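Review: the Trender hand, demonstrated at the Prinent open day, Batdale, June 2026

The Trender is a five-figure purchase for most small workshops, so I wanted to see one working before recommending it to anyone. Prinent, who distribute it, hold two open days a year at their Batdale unit. I attended the morning session. I have no connection with the firm and paid for my own train ticket.

## Venue and format

The unit is in a converted mill building with 1915 over the door and a goods lift that still works. Parking is poor. Registration took a few minutes and produced a lanyard, a floor plan and a leaflet which repeated the website. Demonstrations ran in a bay marked off with yellow floor lines, and visitors were allowed close enough to ask questions in a normal voice. Hearing protection was not needed. The compressor in the next unit was louder than anything on show.

The programme listed a bench demonstration, a maintenance talk and an open question period. The bench demonstration overran and the maintenance talk was shortened to fit. I would have preferred the reverse.

## Bench demonstration

The hand was shown on a single arm at a white table covered with a speckled felt mat. Felt is a sensible choice for this work, as it gives a little under the fingertips and stops hard plastic parts from skating. The objects were household and electrical items of the sort a light assembly or repackaging line would meet: a power strip with its lead coiled, a wall switch panel, a socket panel, a tape measure, a circuit breaker. Two Rubik's cubes were also out, and a lemon.

I spent most of my time on the power strip. It is an awkward part, long and smooth with a trailing cord, and a hand that approaches from above has to get the thumb against the side while the fingers reach over the top.

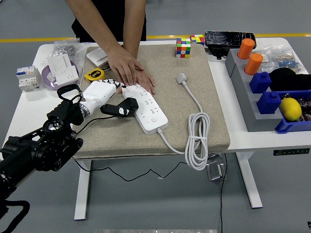
## Mechanical points

- The segmented fingers are white with black and white joints. Individual joint positions can be read from a couple of metres away, which helps when diagnosing a bad grip.
- The thumb is a separate black module and noticeably bulkier than the fingers. Access to narrow gaps will be limited by it.
- Cabling is external at the wrist. A thin cable ran across the mat and over its front edge. For a production cell I would want it clipped back along the arm.
- The table height can be altered, according to staff. I did not see this done.

## Figures supplied

Prinent quote 39 minutes for a complete finger replacement and 137 hours between scheduled checks. Both figures come from the talk, and I have not verified either. The replacement time assumes a trained fitter and a spare already on the shelf. Lead time on spares was not given, and the question was put twice.

## Assessment

The Trender is worth a trial for mixed small parts where changeover time matters more than cycle time. For a single repeated part, a two-jaw gripper such as the Karunaratne will be cheaper to buy and simpler to keep running. I would not order before seeing a written spares commitment.

The next open day is in September. Bring a sample of your own parts and ask for the maintenance talk in full.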